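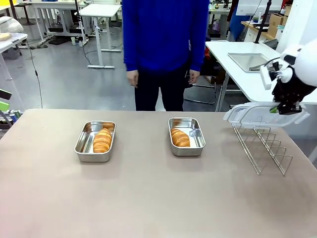

Why does bread go stale faster in the fridge than on the shelf?

Because the starch in the crumb firms up most quickly at temperatures just above freezing. Drying out plays a part, but a loaf sealed in a bag will go stale in the fridge with hardly any loss of weight.

Staling for people who sell bread
Speaker notes, second version. Slide titles as in the deck. Cues in brackets.

Opening

Say who the talk is for: small shops, canteens, anyone buying in baked goods and selling them the same day or the day after. Bakers in the room will know the first third. Ask them to be patient.

The talk covers staling only. Mould is a different problem with different fixes, and several of the fixes pull in opposite directions. Questions on mould at the end if there is time.

[Next]

What staling is

Flour is mostly starch. Starch sits in the grain as small, tightly ordered granules. In the oven, with water present, the granules swell and lose that order. As the loaf cools the starch chains begin to line up again. One part of the starch, amylose, does this within hours, and that is why a loaf can be sliced at all. The other part, amylopectin, takes days. The slow part is what customers call stale.

Point out that the early setting is wanted. A loaf cut straight from the oven tears and gums up the blade. Same chemistry family, different timescale.

Water moves at the same time. It shifts from crumb to crust, so the crust goes leathery while the crumb goes firm. In an open loaf it then leaves altogether. In a bag it stays, and the crust suffers more.

[Pause here. Last time there was a question about gluten. Short answer: water also moves between gluten and starch, how much that matters is still argued over, carry on.]

Temperature

Draw the curve by hand if there is a flip chart. Firming rate is low when the loaf is warm, climbs as it cools, peaks at fridge temperature, then drops away once the water is frozen. The peak is the thing to remember. A fridge set to 4 °C is close to the worst place in the building for plain bread.

Exceptions: anything with cream, custard, meat or soft cheese goes in the fridge whatever it does to the crumb. Say this slowly. Safety rules come first and the audience will include people who write allergen and storage sheets.

Freezing works if it is quick going in and quick coming out. The loaf crosses the bad range twice. A thick stack of boxes in a chest freezer crosses it slowly, and the middle of the stack comes out noticeably firmer than the outside. Spread the boxes, then stack them once frozen.

[Next]

Fat and sugar

Both slow firming. Enriched doughs hold up longer than lean ones, and a baguette is the standard bad case – lean, thin, mostly crust.

Laminated pastry confuses people. It has plenty of fat, so the expectation is a long life, but the quality people pay for is crispness in the thin outer layers. That goes when the layers take up moisture from the inside or from the room. On a damp day it is lost by lunch. The crumb underneath may still be perfectly good. A few minutes in a hot, dry oven brings back most of it. A microwave does nothing for the outer layers.

Reheating

Warming a stale loaf past roughly the point where the amylopectin melts makes it soft again. It is a real reversal and it can be measured. It is also short. The loaf has less water than it did, and once it cools it firms faster than the first time. Advice for counter staff: refresh what will be eaten in the next hour, no more.

Measuring it

Two methods worth knowing.

Compression. A flat plunger presses a slice by a fixed distance and the force is recorded. Cheap to repeat and easy to explain. Results depend on slice thickness and on where in the loaf the slice came from, so fix both and write them down.

Thermal analysis. Needs a lab. Gives the amount of reordered starch directly. Useful when two recipes feel the same and the supplier insists they differ.

Hand squeezing is not a method but it is what customers use. Keep it in mind when the numbers look good.

[Next]

Case: Nondholm

Canteen site, 300 covers at lunch, bread delivered at 5 in the morning by Joubert from the Vemdale bakery. Rolls went straight into the walk-in fridge until service. Complaints about dry rolls came mostly from the second sitting.

Change made: rolls kept closed in their delivery bags on a rack in the dry store, away from the dishwasher wall. No change to recipe, order size or delivery time. The kitchen compared 50 rolls stored each way by compression, same batch, same hour. The fridge set was firmer at every reading. Complaints fell off over July. The comparison was small and covered one product, so do not let anyone quote it as more than that.

Case: Skivmont

Larger site, orders of 1,000 rolls for event days, part-baked and frozen. The trouble was thawing overnight in the cold room. They now bake from frozen. It takes a little longer per tray and the oven schedule had to be redrawn, which was the main objection.

Summary slide

Leave it up during questions. Lean bread out of the fridge. Freeze on the day of delivery or not at all. Refresh small amounts. Write down storage temperature with every complaint.

[Handout has the curve and the compression sheet. Check the axis labels, the first print run had time and force swapped.]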